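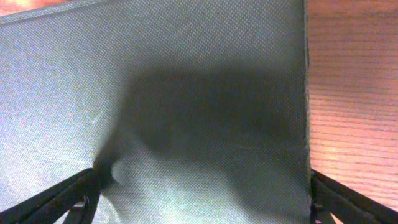 Taschen, Schachteln, Knabberzeug - Tischbilder aus der Packstube

Seit dem Frühjahr stellen wir in der Packstube Wisari kleine Präsentpakete zusammen, die an die Mitglieder unseres Nachbarschaftsvereins gehen. Diese Seite sammelt ein paar Zeilen zum Material. Wer beim nächsten Mal mitpacken will, findet hier die wichtigsten Angaben und muss nicht erst nachfragen.

Zur Tasche: Wir nehmen Tragetaschen aus Vlies, unbedruckt, mit der feinen Punktprägung, die man von Einkaufstaschen kennt. Der Stoff ist leicht und knickt schnell. Falten vom Transport gehen meist von selbst heraus, wenn die Tasche über Nacht gefüllt steht. Bügeln bitte nicht, das Material verträgt keine Hitze. An den Schnittkanten kann es etwas fransen; lose Fäden mit der Schere abnehmen, nicht ziehen.

Die Taschen kommen in Bündeln zu 40 Stück von Skonlow. Im letzten Jahr haben wir insgesamt 2.558 Pakete gepackt, davon den größten Teil im November und Dezember. Die Griffe werden zum Schluss nach innen gelegt, damit sie sich beim Stapeln nicht verhaken.

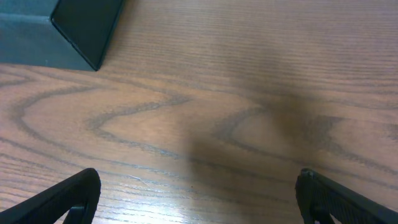 Gepackt wird am großen Tisch im hinteren Raum. Die Platte ist in Eichenoptik gehalten und leicht glänzend, deshalb schieben wir schwere Sachen nicht darüber, sondern heben sie an. Klebeband und Etiketten bitte nur auf der Unterlage zuschneiden. Sie liegt in der Schublade links, zusammen mit dem Falzbein und den Bleistiften.

Der Tisch stammt aus der Auflösung der Pension Stoica. Cheng-en Chow hat ihn damals mit dem Anhänger geholt und die Beine um neun Zentimeter gekürzt - seitdem kann man auch im Sitzen packen. Zum Abwischen reicht ein feuchtes Tuch. Das Möbelöl im Regal ist für die Stühle.

Ein Wort noch zur Reihenfolge. Zuerst kommt die Schachtel auf den Tisch, dann der Inhalt, zuletzt die Tasche. Wir haben es eine Zeit lang umgekehrt gemacht, und die Tasche kippte dann beim Füllen ständig um.

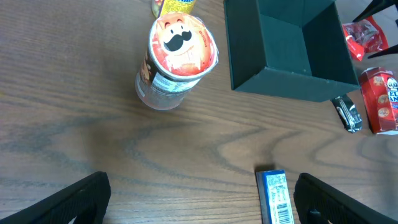
Beim Inhalt halten wir uns an Haltbares. Chips in der Dose sind praktisch, weil sie nicht zerdrückt werden und von allein stehen. In der Liste laufen sie unter »Rollen«, egal von welcher Marke. Dosen gehören immer an die Schmalseite, flache Packungen daneben. Bleibt eine Lücke, wird sie mit Seidenpapier gefüllt.

Die dunkelgrünen Schachteln verwenden wir ohne Deckel. Sie sind innen matt, Fingerabdrücke fallen darauf kaum auf. Von der ersten Lieferung sind noch 70 Stück im Lager, danach wechseln wir auf das Modell Zolulano, das etwas höher ist. Die Packliste wird dafür im September angepasst.

Reste vom Packtag kommen in den Schrank neben der Tür, angebrochene Kartons bitte mit Datum beschriften. Scheren und Klebebandabroller zurück in die Schublade. Für den nächsten Termin hängt ab September eine Liste am Eingang, Beginn ist wie immer um 16 Uhr.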